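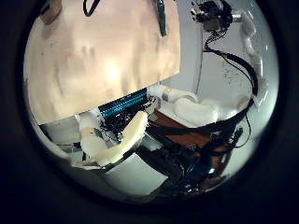 Prepared by the Bratus Institute, Department of Household Economics. April 14, 2022

Unit 6: Reading a Lease

A lease sets out the rent, the term, and the duties of each party. In the Fornura case, the monthly rent was $400 and the deposit was $200. The deposit remains the tenant's money until a lawful deduction is made.

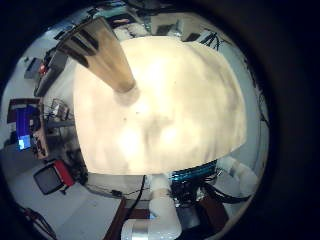

Koutsoukos objects that a deposit held without a written receipt protects neither party. Students should bring a marked copy of the Fornura lease to the next meeting.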